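3.2 What the night logs told us

I'll admit I went into the night logs expecting to be bored. Razia Bugti and I had split the four homes between us, and I drew Gilani and Hirow, the two with the thickest binders. We ended up reading 3677 entries, all of them about one thing – who had been offered a drink after supper, and whether anyone wrote down how much of it was gone by morning.

At Gilani the staff filled in the "offered" box almost every time. The "amount taken" box was another story, and we found it blank in 589 entries. When I asked Yasir Jadoon, who ran nights there until May, he told me the form put that box on the back of the sheet. So we moved it to the front! Hirow had already done this on its own, and its sheets were a lot easier to read (bad handwriting aside).

We left out residents on a doctor's fluid limit, plus anyone who stayed less than a week. That gave us 42 people to follow across both homes, and I got to know their tea habits pretty well.

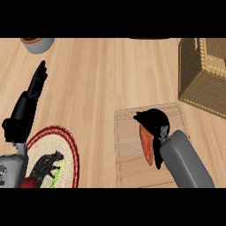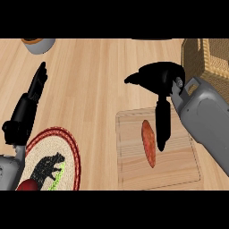 Figure 3. Two views of a simulated wooden surface with a pair of robot arms.

The other thing that jumped out at me was the gap between supper and breakfast. Hina Sandhu had warned us about it early on, and I wish I'd listened sooner, as we had to go back through the Hirow binders a second time to pull the last drink of the evening for each person. I come back to those times in Section 3.3.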